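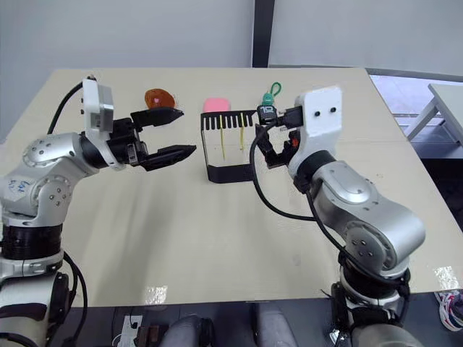 各位好，接着上回说小东西归位的事。我这几天把家里和活动室两边的零碎都过了一遍，越理越有瘾，晚上喝着茶还在想哪个盒子该放哪儿（家里人已经不太愿意跟我聊这个了）。我的老办法还是那样：先腾出一张浅色的桌面，把小物件一样一样摆开，中间留出空，别堆在一块儿。浅米色的台面最好使，深颜色的小东西搁上去一眼就能瞧见，像那个印着白色“10”字样的黑色小方块，要是放在我家那张深胡桃色的饭桌上，找半天都找不着，我真吃过这个亏。还有那个橙褐色、圆鼓鼓、像小面包又像饼干的，我也特别喜欢，摆在桌上看着就叫人高兴！

下面回一下Heather Ellery上封信里的几个问题，我把她的原话贴在前头，省得大家翻。

11月30日，Heather Ellery 写道：
> 大家好，我是刚加进来的，潜水看了两个多星期，终于鼓起勇气发一封。
> 我家的情况是小东西特别多，孩子的玩具食物、棋子、钥匙扣、各种卡片，全在一个大抽屉里。每次想理，倒出来一看就头疼，又原样塞回去。
> 想请教三件事。一是到底该按“是什么”分，还是按“谁在用”分？二是那种带数字带字的小块块，看不出原来属于哪一套的，你们留不留？三是盒子要不要先买好？Amos推荐的Trodier那种分格盒我看了，挺贵的，没敢下手。
> 另外问一句，名单里有没有人家里也有小学生，肯自己动手收的那种？我想取取经。
> 先谢谢各位！
> Heather E.

先说第一个。我以前是坚决按“是什么”分的，木头的归木头的，塑料的归塑料的，分得那叫一个漂亮，可是两天就乱了。后来Hemi Trevaskis跟我说，你得看手往哪儿伸，我琢磨了好一阵才明白他的意思。现在我家是按“在哪儿用”分，饭桌边上用的就住在饭桌边的柜子里，管它是棋子还是铅笔头。你抽屉里那些过家家的吃的，我建议单独给一个敞口的浅盘，不要盖子，孩子收的时候往里一扔就完事。有盖子的我试过，盖子最后都跑沙发底下去了。

第二个问题我最有话说，哈哈。带数字的小块块我是留的，不过有个期限。我有一个旧饼干筒，专门装“不知道是哪一家的”，从进筒那天算，过到一月份还没人来认领，就拿到交换桌上去。去年这么一弄，真有人领走了一套识数积木里缺的那块，高兴得什么似的。你要是看见印着字的，先别急着扔，翻过来看看背面，有时候背面也有记号，一对就对上了。实在对不上的，给孩子当棋子用也挺好，我家飞行棋现在有一方用的全是杂牌军。

第三个，盒子千万千万别先买！我柜顶上现在还摞着一堆空盒子，全是头脑发热那阵子买的。Trodier的格子确实做得细，可是格子太小，稍微圆一点的东西就卡在那儿，盖不上。我眼下用的是Waaka的浅托盘，再加上装茶叶的纸盒剪掉半截，凑合着用了一年多，也没觉得哪里不好。你先把东西在桌上摊开，看看一堆有多大，再去找盒子，不然就是盒子在指挥你。

说到摊桌子，有两个小地方我想多啰嗦几句。一个是东西之间要留得出手指头的空，夹起来的时候不会碰倒旁边的，尤其是那种立着的小件。另一个是线，桌上要是有充电线、台灯线什么的，最好先顺一顺，要不然一拽，刚摆好的全跟着走。我上个月就是这么把一整排纽扣送到地上去的，趴在那儿捡了一晚上，第二天腰还疼。

还有擦灰。圆鼓鼓的那类玩具最爱沾灰，我用半干的眼镜布擦，不用水冲，上头要是有小贴纸或者小花点，一冲就容易起皮。Amos Bellamy说他用软毛刷，也行，就是刷完桌子得再擦一遍。

小学生的事嘛，我家那个今年开始肯收了，但是有条件，得让他自己起名字。所以我们家现在有“面包房”“停车场”和“不许问”三个托盘。“不许问”里头装的什么我也不清楚，反正关得上柜门就行。你可以试试，让孩子自己写标签，写错字也别改，他一看是自己写的，放回去就勤快多了。

再说说下次交换桌。Heather Mudgway已经把架子腾出来了，编号还是照旧，从26号往后的格子都空着，谁有成套的可以先占。零散的请装在透明袋里，袋子上写清楚是哪一类，不要写“杂物”，上回有三袋都写的“杂物”，大家只好拆开来看，又得重新装。Londen那套拼图还缺一角，谁家见到蓝边的小片请留意一下，我答应了人家帮忙找的。

名单上现在有212个人，我收到的单独来信有点回不过来了，所以能在这儿问的就在这儿问吧，别人看了也有用。Heather，你的抽屉今天先别全倒，倒一半，理完了再倒另一半，中间去吃个饭。理出什么有意思的，记得来信讲讲！

对了，上回借我那把小镊子的是哪位？我洗干净了，放在活动室进门左手的铁盒里，自己拿就好。

Yuk-lan Yang

又及：有人问Pasport的标签纸还有没有，我手头剩2卷，窄的那种，要的话回信说一声，我下次带过去。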